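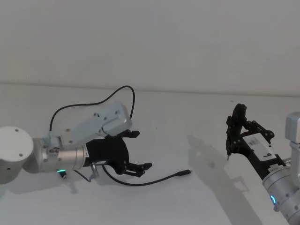
Open day at the Hernbridge robotics lab

I've wanted to get inside the Hernbridge building since they put the sign up, so when the July open day was announced I signed up that same evening. The doors opened at 9 and there was already a line down the steps. They had printed 200 visitor badges and ran out before lunch, which made me very glad I'd come early (and a bit sorry for the family behind me, who had to share one between four).

You get sorted into small groups and each one gets a guide. Ours was Dagmar Ševčík, who works on the software side and walks very fast. She took us first through the workshop on the ground floor, where they make their own brackets and mounts. There was a drawer full of ones that had snapped, and she let us pass them around. I could have stayed there an hour. One of the kids asked if he could keep a broken piece and she said yes, so of course every kid then wanted one.

Upstairs is where the arms live. Room 309 was the one I'd been waiting for: two arms working at the same table, with a cable as the thing to be handled. I'd assumed the impressive demos would be the ones with heavy lifting, but Matěj Rusnák, who was running the station, said he would take a heavy box over a cable any day. A box stays the shape it is. A cable bends somewhere new every time you touch it, and if one arm pulls while the other is still closing, the plug swings off to wherever it likes.

The task was to pick up the cable, pass it from one arm to the other, and put the plug into a socket block that Matěj set down once the handover was done. The first try went wrong at the handover. The plug slid out and dropped, and the whole room groaned like we were at a ball game. Matěj just moved the arms back and started over. Second try, the handover went through, and the plug went in on a slow little wiggle that looked so much like what I do behind my own TV that I laughed out loud. People clapped! I clapped!

We got to ask questions after that, and there were plenty. A man near the front wanted to know why the arms moved so slowly. They can go a lot faster, Matěj said, but with a room full of visitors he keeps the speed down, and the software does better on cables at that pace anyway. Someone else asked how it learns. A person guides the arms through the job over and over, and the recordings are used to train it. Ieva Krūmiņa had done most of the cable sessions this spring and said she now dreams about plugs.

Then the part I'll be telling people about for weeks – they let us try it. You hold a pair of handles and the arms copy you. It is so much harder than it looks. You can't feel the cable at all, so you watch the fingers and guess. I got it off the table on my third go and dropped it straight away. The girl after me, maybe ten years old, did the pickup and the handover in one smooth motion and then asked if there was a harder one.

Downstairs again there was coffee and a short talk by Ashraf Lahlou on where the lab is headed. He was refreshingly plain about what doesn't work yet. Thin cables are worse than thick ones, and anything coiled tightly is still a bad day.

A few practical things if you're thinking of going next time. Parking behind the building fills up early, but the lot on the Redmont side had space when I left at 2. The elevator is small and slow, so take the stairs if you can. Groups for the hands-on session are first come, first served, and you put your name down at the desk on the way in – a couple in our group missed that and had to watch.

The next open day is planned for the fall, and Dagmar thought the mobile robots might be running by then. I've already asked to be on the list.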